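14 shares | 3 comments

Visit report: Tanby manipulation lab, April

Tanby opened its manipulation lab to outside integrators in April. The morning session covered written procedure for tabletop work: speed limits, workspace marking, cable control and record keeping. Our host was Vichien Wiriya, who maintains the lab's operating rules.

The rule set runs to 13 pages and applies to every bench where an arm shares a desk with a person. Each bench has a risk assessment that names the arm, the gripper and the objects handled. A change to any of the three reopens the assessment. Giltine, a supplier of end effectors, asked whether new fingertips count as a change. They do.

Bench work is split into two classes. Class A requires a cleared surface. Class B allows ordinary desk items to stay in place, provided the operator logs them before the run and the arm is held to reduced speed. Wiriya said most grasping faults recorded under Class B involve cords, and the rules treat any cord within reach of the gripper as an obstacle.
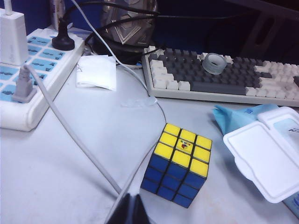 Puzzle cube on a Class B desk, with the power strip and cables at left.

Cords that cannot be moved must be fixed down or routed outside the marked area. Clear film and other transparent items get a separate line in the log, as depth sensing handles them poorly. Power strips may stay on the surface if the planned path does not pass over them. I would have preferred a flat ban.

Run records are kept for 2000 days. The current log holds 2922 entries, each with operator, object, speed setting and stop events. The emergency stop is tested at the start of each shift and after any controller restart. A failed test closes the bench until a second person signs it off.

Igwe, the integrator I traveled with, uses a similar sheet on its Kideck cells but has no class for cluttered surfaces. Seven of the Tanby log fields would transfer without edits. The speed table would need rework for the longer arm, and I have requested a copy.

3 comments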